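The Pantry Shelf

Last updated 1/24/20

The store on Midard Street closed in January, and Senthil Subramaniam went in on the last morning to buy whatever was left. He took the long way, past the post office, so he wouldn't run into anyone he owed a phone call.

There wasn't much. The bread was gone and so was the coffee. He bought rice, two bags of lentils, and a jar of lime pickle with a dent in the lid. The girl at the register rang it up and asked if he wanted to round up for the food bank. He said yes. The total came to 40 dollars, more than he had meant to spend.

"You used to come in with your wife," the girl said.

"My sister," he said. "She's back in Sirnon now."

He hadn't planned to call Nandini that day. They hadn't talked since their mother's house was sold, and when they did talk it was about paperwork. But he put the bags on the kitchen counter and saw that he had bought the pickle she liked. He didn't like it himself. He had never liked it. 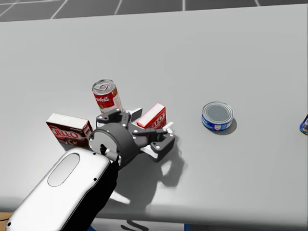

He called at noon. She picked up on the first ring, which surprised him, and then neither of them said anything.

"The store's closing," he said.

"Which store?"

"Midard Street. Sastry's."

"Oh," she said. Then, after a while, "Did you get the pickle?"

He said he had. She asked how many jars and he told her one, and she made the noise their mother used to make when somebody came home from an errand with half of what they'd been sent for. He put his coat back on while she was still talking.

The girl had already turned off half the lights. She let him in anyway. He found three more jars on the bottom shelf behind some canned peas. Old Mr. Sastry was sitting on a milk crate by the door with his hat on, and he wouldn't take money for them.

"Thirty years," Mr. Sastry said. "Your mother had an account here. Did you know that? She never paid it all the way off."

"How much?"

Mr. Sastry had the book on his knee. He turned the pages without hurrying. It was a school notebook with a green cover, and her name was at the top of a page in the back. The last line said 166.

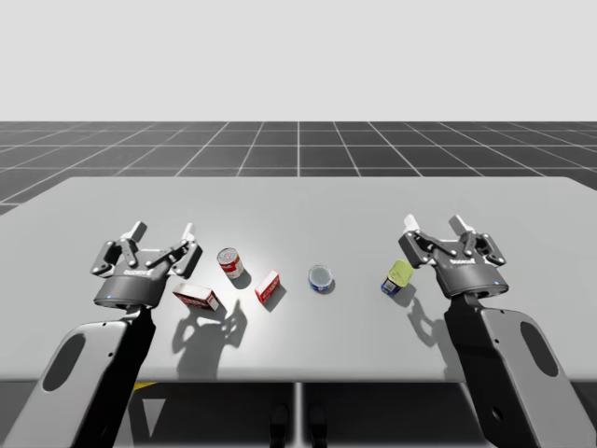

Senthil had 60 dollars in his wallet. He held it out and the old man looked at it.

"I'm not asking," Mr. Sastry said. "I only thought you'd want to see her handwriting. She signed it each time. She didn't have to."

She had, too. The same signature went all the way down the page, getting smaller toward the bottom where the room ran out. Mr. Sastry tore the page out along the fold and gave it to him. Senthil left the money on the milk crate when the old man got up to lock the door.

At home he read the page to Nandini over the phone. Rice, soap, rice, matches, school socks. A birthday candle, just one. Pickle, pickle, pickle.

"I thought she hated that stuff," Nandini said.

"She did."

"So she was buying it for me."

"Who else?"

Nandini was quiet. He could hear a bus going by her window.

"I could mail them," he said. "Four jars. They might break."

"They'll break," she said. "Bring them."

He looked up the train to Sirnon. There was one in the morning with a change at Zerton. He wrapped each jar in a dish towel and packed them in the bottom of his bag, with the page folded flat in a book on top.
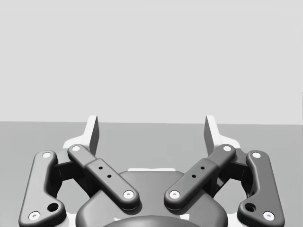
A robot's gripper, seen from above and behind.

Comments

marlow_k: I liked the birthday candle. My grandmother had an account like that at the corner store and we only found out afterward.

Dee: Did he ever tell her about the 60 dollars? I hope not.

PJ Westin: Small thing, but I wanted one more scene on the train. Good story.

More short fiction
The Change at Zerton
What the Tenant Left
Four Letters to a Landlord
Snow Day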